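Section 5: Emptying, scrubbing and refilling the Civusier sorting bin

Right, this is the section I get the most emails about, so I've rewritten it from scratch. If you've followed sections 1 to 4 your Civusier is bolted down, it doesn't rock, and the lip sits level with the counter. Lovely! Now you can put things in it. We use ours for the mixed odds and ends that come back from the kitchen (food that's still whole, tins, small boxes, clear plastic) and everything below is written with that sort of load in mind.

What you'll need

The Drulix soft brush, the one with the long handle
A bucket of warm water and a squirt of washing-up liquid
Two old tea towels, one for washing and one for drying
Rubber gloves (I never wear them and I always regret it)

5.1 Emptying

1. Take out the food first. Squash, aubergines, anything with a skin you'd rather not bruise. Lift from underneath. I used to pick aubergines up by the stalk and I've dropped enough of them to have stopped.

2. Next, the boxes. Check the label side before you move one, and if it's gone soft at the corners slide a hand under it and bring it out flat.

3. Leave crushed cans until you've got a clear space to work in. The creased edges can be sharp, and they do like to snag on a glove.

4. Clear plastic goes last. Run your palm slowly along the near wall, since see-through lids and tubs are very easy to miss against a grey floor.

Caution: don't tip the bin to empty it. The brackets are rated for a load pressing down, and if you heave the thing up from one side you'll bend the back pair. Jalali sell replacements but you have to buy the whole set, which I think is a bit cheeky.

5.2 Scrubbing

5. Start at the top of the sloping wall and work down. Short strokes, plenty of water. The slope gets the worst of the wear on every one of these I've looked after.

6. Do the floor next, then the corners. If you find a sticky patch, lay a wet tea towel over it and go and have a cuppa. It'll come up much more easily when you get back.

7. Dry it properly. I know, I know, but water left in the seam gets under whatever you put down next, and cardboard soaks it up in no time.

Note: scuffs are not dirt. I spent most of a Thursday trying to scrub a dark patch off the sloping wall of my first bin before I accepted that it was part of the bin now. Marks like that don't affect anything. Please don't go at them with wire wool, and don't paint over them either (I tried Cemix metal paint once and was picking flakes off courgettes for weeks).

5.3 Refilling

8. Put boxes down first, flat, label showing if you can manage it.

9. Add your veg. A ribbed squash will sit quite happily on top of a small box. Aubergines want the floor, lying on their side, with a bit of breathing room.

10. Cans and plastic can go beside the veg but never on top of it.

11. Stop well before you think it's full! The book says part 985, the deep version, will take more than the standard one, and so it will, but you'll be rummaging about in it like a jumble sale. A single loose layer is much nicer to work from, and you can see what you've got.

Note: if everything has ended up along the near wall, leave it be. It's the handiest place for reaching in, and the open floor behind gives you somewhere to shift things while you sort.

5.4 How often

I empty ours every evening and give it the full scrub once a week. If you mostly handle tins and boxes you can stretch that a fair bit. If a squash has split, do it straight away, whatever the time.

Spare brush heads are part 53 in the list at the back of the guide.
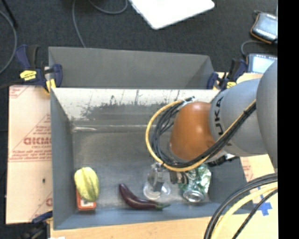
Soledad Villaseñor: I'd swap steps 8 and 9 for anything heavy. I put a big squash on a cereal bar box in January and by the evening the box had given way completely and the bars were crumbs. Mine go straight on the floor now, with the boxes at the other end. The tea towel trick for sticky patches works a treat though, thank you for that one.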